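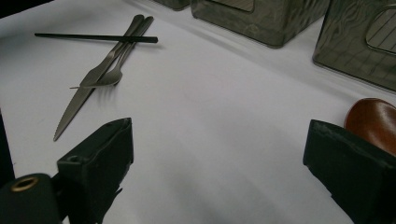 Narnmont, 11/4/22

Home table group: minutes of the monthly meeting
Members > Meetings > Minutes

Search minutes and notices

Present: Afia Addo (chair), Folasade Okafor (minutes), and 9 members. Apologies received from 2.

1. Minutes of the February meeting

Agreed as a correct record, with one change. Under item 4 the word "napkins" should read "place mats". Folasade has altered the copy in the folder.

2. Matters arising

The cupboard key has been copied. One copy stays with Afia and the other is on the hook inside the kitchen door. The squeaking hinge on the cupboard has not been dealt with and is carried forward.

The letter to Deltero about the short delivery of tea towels has had a reply. They will send the missing ones with the next order and there is no charge.

3. Cutlery and chopsticks

Most of the meeting was spent on this. Members have complained that after the Thursday suppers everything goes back in together, and whoever lays the tables next has to sort it first. The dark knife and fork on the white table, with the black chopstick lying over their handles, were mentioned as an example.

Afia proposed that cutlery and chopsticks be kept apart from now on. She asked for one container for knives, one for forks and one for chopsticks, and suggested the olive-green metal ones. There was some discussion of whether metal was a good idea, as it is noisy when things are dropped in. One member would prefer a divided drawer tray. Another pointed out that the drawer sticks and is too shallow for serving spoons as it is.

It was agreed to try the green containers until the summer and look at it again then. Labels to go on the front, in large print. Folasade to make the labels.

A question was raised about which way up knives should stand. The dark table knives have a serrated edge and a sharp point, and one member said she did not like reaching into a pot of them. Agreed that knives go in point down and handles up. Forks can go the same way for the sake of looking tidy. Chopsticks go in narrow end up, so that the squared end takes the weight.

It was noted that chopsticks must be put away in pairs. Odd ones are to be left on the windowsill until the end of the month and then put in the spares box. They should not be thrown away.

4. Mixing of sets

The group has the dark set and the older bright set from Barbier. Members were asked whether the two should be used on the same table. Views were divided. Put to a vote: 5 in favour of keeping the sets separate, 4 against, the chair and the minute taker not voting. The dark set will be used for suppers and the Barbier set for lunches.

The Barbier set is down to 18 forks. Nothing to be bought until the cupboard has been turned out properly, as several may be in the picnic bag.

5. Table tops

The white tops show every mark. They are to be wiped with a damp cloth and then a dry one, before laying and again after clearing. Cream cleaner is not to be used. A member asked for cloths to cover them at the next supper. Afia said the cloths are a lot of ironing and she would rather see the tables left plain. Left to whoever is laying on the night.

6. Order of laying

Folasade read out a short note, which was accepted with small changes and will be pinned up in the kitchen:

Wipe the table and let it dry.
Put out place mats, then plates.
Fork on the left, knife on the right with the blade facing the plate.
Chopsticks together above the plate, narrow ends to the left.
Glasses last.

Two members thought chopsticks should go below the plate, nearest the diner. The chair said there was no room with the place mats down. The note stands as read, and anybody who is left-handed may of course turn things round when they sit.

7. Supper with Dramedura

The players from Dramedura have asked to join the next supper after their rehearsal. Agreed. They will bring a pudding and have been asked to stay and help clear. Afia to confirm the time with them and to ask about anything people can't eat.

8. Any other business

The large serving dish has a chip on the rim and should not be used. Folasade has put it on the top shelf.

A blue scarf was left behind after the last supper and is on the coat pegs.

9. Actions

Afia: hinge; time of supper with Dramedura.
Folasade: labels; laying note to be pinned up; turn out the picnic bag.
All: pairs of chopsticks.

The date of the next meeting will be put on the noticeboard. The meeting closed after tea.

2 comments
5 shares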